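4.2 Rules for the bin-picking cells

The three cells (Jundberg, Sornov, Marar) were set up by different people at different times, and it showed. Before the shared runs started we wrote one rule sheet and made every cell follow it. Most of it is plain housekeeping. We report it in full anyway, as most papers on bin picking leave it out and then the numbers cannot be compared. The sheet in force for all results here is the version of 05/08/2024; earlier runs were dropped.

Fixing the bin. Bin must not move during a session. Clamps at the rim, never weights inside, never tape alone. A bin that shifts by a few millimeters will still look fine to the operator, but the hand-eye calibration is then wrong for every pick that follows, and the log gives no hint of it. If a clamp slips, stop the session, reclamp, redo the calibration check, start a new session number. Do not carry on under the old one.

Marking the table. Corner marks in colored tape, put down once and left alone. When the tape lifts, replace it one piece at a time so that the others still hold the position. We allow no pencil marks — they fade, and two of our early layouts could not be restored for that reason.

Object set. Sticks and small blocks only. Placement by hand, from a printed layout number. Sticks may touch and may cross. No stick may stand on end at the start of a trial. If the layout calls for an object that is chipped or missing, skip the layout and note it, do not swap in something similar.
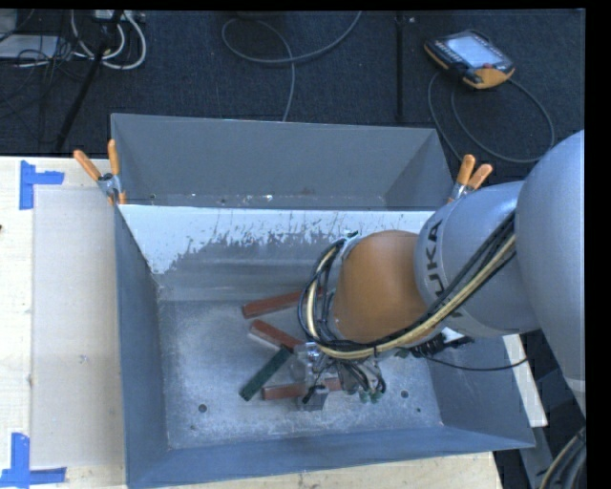
Figure 6. KUKA arm with the gripper over four sticks and a small block. Orange-handled clamps hold the bin at its upper corners; blue tape marks corners on the table.

Cables. Weakest point in all three cells. The first sheet said only "cables tidy", which everyone read in thier own way. The current wording has two parts. Lines on the arm (Fig. 6, black and yellow-tan) need enough slack for the full wrist range used in the trial, tested by a slow dry run before the first pick of each session. Lines on the floor are a separate check, done on foot, walking the route from the controller to the base. Small connectors at the gripper are looked at every 30 trials. Loose connector means the last block of trials is flagged, not deleted.

Teach pendant. The operator must be able to reach the pendant without stepping into the arm's work area. We do not fix a place for it. Sornov asked for a bracket on the table and Marar wanted it hand-held at all times; the final text says within reach, screen facing up or toward the operator, cable clear of the feet. This is a compromise and we are not fully happy with it. A stricter rule was tried at Jundberg in September, and operators there found the cable in the way more often than before.

Cleaning. Left out of the first sheet by mistake. Dust and marks on the bin walls change how the depth camera reads the floor, more so under strong side light. We do not ask for a spotless bin. We ask that it is not cleaned in the middle of a session, so the surface is the same from first trial to last, and that the cleaning is logged. Holes in the bin floor are masked in software at every site with the same mask file.

Stops. Any person may stop the arm for any reason and need not write the reason down. Stops with a reason given are coded with the Jundenetti list, which has a code for "felt wrong". We kept that code after some debate, it was used more then any of us expected.

4.3 How the rules were checked

Each session opens with the sheet on paper, ticked and signed before power goes to the arm. Ticking afterwards is not allowed, and a sheet with no signature removes the session. Of 2000 planned trials, 829 were run under a complete sheet on the first pass. The rest were rerun or dropped, mostly for missing calibration checks. A second reader went over 200 trials against the overhead video and compared the video with the sheet, item by item. Disagreement was highest for the cable items, lowest for the clamps. We take this as a sign that the cable wording still needs work, see Section 6.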